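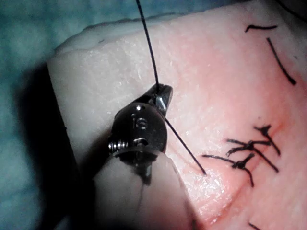

Small steel jaws holding a black thread

How do fan clubs get a reply from a celebrity's people?

Isum
Hello all, I help run a little fan club for a soap actress (457 members, which still amazes me!) and we'd dearly love a signed photo for our raffle in September. I've written to her agent 2 times and heard nothing. Am I doing something wrong, or are they simply swamped? I don't want to be a nuisance, she seems such a lovely woman.

Rondumow
You're not a nuisance at all, bless you. I had the same with a singer I've followed for 17 years. What worked for me was writing to the theatre while she was in panto, with a stamped envelope big enough for the photo (do put card in it, mine came back with a crease right across her face). Keep the letter to one side of paper and say what the raffle is for. It took 33 days and I'd quite given up by then, so don't lose heart!

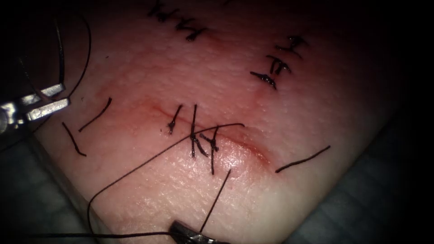

A curved cut in a practice pad

Polat
agents never answer, try her instagram

Fetis
I'd agree with the theatre idea, though soap people are usually filming, so the studio's viewer mail address is the one you want. Mark it with her own name and her character's too. If she's doing a signing, turn up early on the Saturday and ask her nicely in person.

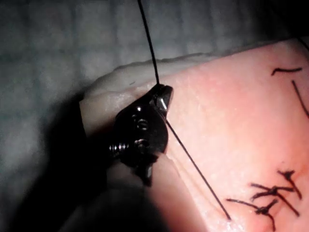

More in Fan Clubs and Autographs
Are pre-printed signatures worth keeping?
Best pens for signing glossy photos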